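Terkel teleop kit, ten months in: a hobbyist's review

I bought the Terkel kit last May after going back and forth on it for way too long, and it's now March 2021, so I figure I've put in enough hours to have opinions worth typing up. Quick background for anyone who landed here from a search: I train small manipulation policies at home in Droltville, evenings mostly, and everything I do starts with demonstrations. I drive the arm, the software records what I did, and the policy learns from the recordings. The Terkel is the thing I drive with. It's a glove, a wrist tracker, a little base station and the recording software, and it talks to whatever simulator you already have (I use Ilus, more on that in a minute).

Setup took me an evening. The base station wants to sit at chest height with a clear line to your hand, and mine lived on a stack of board games until I gave in and put up a shelf. Glove calibration is a series of hand poses that you hold until the software beeps at you, and once you've got the rhythm it goes fast. Do it again any time you take the glove off! I skipped that once and recorded 46 demos with the thumb reading way too far in. All of them went in the trash.

The glove itself is comfy. I have smallish hands and the medium fits, with a bit of slack at the pinky that the software doesn't seem to mind. The wrist strap is the weak spot. It loosens as you work, and by the end of a long session the tracker has slid enough that the hand on screen sits a touch off from where my own hand thinks it is. I've wrapped the strap with hockey tape and that mostly cures it.

Now the driving, which is what you're really paying for. Arm motion is lovely. Big sweeps feel natural, there's hardly any lag, and the clutch pedal (hold it down, reposition your real arm, let go) is so good that I miss it when I use anything else. Fingers are a mixed bag. Power grasps, the kind where you wrap the whole hand around a mug, came easily from the first night. Pinching something slim like a pen is a different story, and flat things like a CD are just plain hard, because you get no touch feedback and have to judge everything by eye.

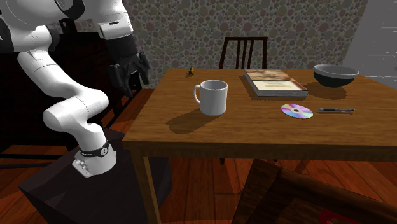 The Ilus plugin is where Terkel won me over. You load a room, pick the objects you want on the table, and the plugin shuffles their positions for you between takes, so you aren't dragging a bowl around with a mouse all night. You can lock the ones you want to stay put. My usual run is 300 demos per task, split over several evenings, and before the plugin I was spending more time resetting than recording. It also saves the starting layout with every take, so when the policy does something goofy I can check whether it ever saw a layout like that in training. Usually it didn't, and I go record more.

A few gripes about the software, though. Trimming is clunky. Every take starts with me dithering for a moment before I move, and I want that cut, but you have to drag a tiny handle for each one and there's no batch option. Labels are free text, so if you type "mug" one night and "cup" the next you now have two tasks. And it has crashed on me 4 times, always while exporting. I didn't lose any takes, to be fair, since it writes them to disk as you go, but I did say some words.

I also tried Vi, the cheaper rig, on loan for a couple of weeks before I bought this one. Vi uses a handheld controller with a trigger, and if your robot has a simple two-finger gripper I'd honestly tell you to get that and keep the change. With a hand that has real fingers, a trigger just opens and closes everything together and your demos all come out looking the same. You want the glove.

Battery is listed at 8 hours and I've never managed to run it down in one sitting, my shoulder quits long before that. Get a chair with armrests, by the way. I recorded standing up for the first month and my later takes were visibly sloppier than my early ones, which the policy happily learned from.

Would I buy it again? Yep, for the clutch pedal and the plugin. If they ever fix that strap and add batch trimming I'll come back and bump my score up to five stars. Four for now.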